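Before You Buy the Robot, Pay for the Door

by Ngan-ling Pan
7 April 2022

In my work I read purchase requests. Last year one of them came from Maurya, a small residence for older people, and it asked for a two-armed service robot. The request was eleven pages long. Doors were mentioned in one sentence: "The robot will move freely between rooms."

I have thought about this sentence many times. A robot which cannot open the bathroom door is a very expensive piece of furniture for the hallway. And still, most budgets I see are made as if the building has no doors at all. 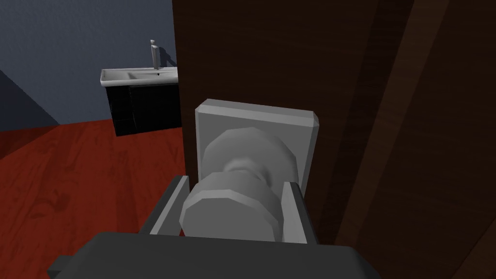
My opinion is simple. The first money should go to simulation, and the order for the machine should wait until this money is spent. Maurya did it this way in the end, with a local firm, Flulach. They agreed on 526 hours of simulator work before anybody signed for hardware. The director found this number too high. I found it modest — a door is a difficult object, and a house has more than one kind of handle.

There is a common answer to my argument. A simulated room is only a drawing, people tell me, and the real hinge will be heavier. I accept this. Nobody should sign a contract only because a virtual gripper took hold of a virtual lever.

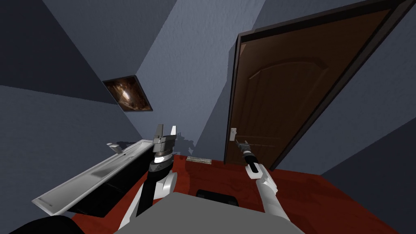
But the simulator gives questions to the buyer, and it gives them early. Can both arms fit in a narrow room? Where does the second arm stay while the first one works? At Kolell, where they bought first and asked later, these questions arrived together with the invoices. Changing 15 handles was not in their plan, and neither was the month of May without any service.

I would also keep 10 percent of the budget for the building itself. It is boring money, for handles and thresholds, and it is always the first line to be cut.
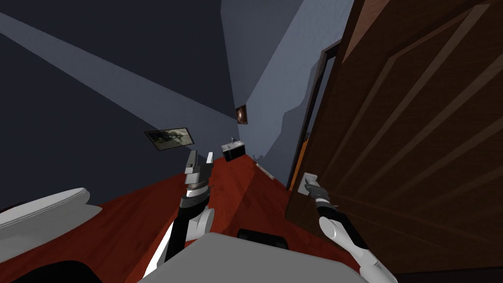 The right gripper closed on the lever handle, in simulation.

A seller will prefer to speak about the arms. Ask him to speak about your doors, and write his answers into the contract.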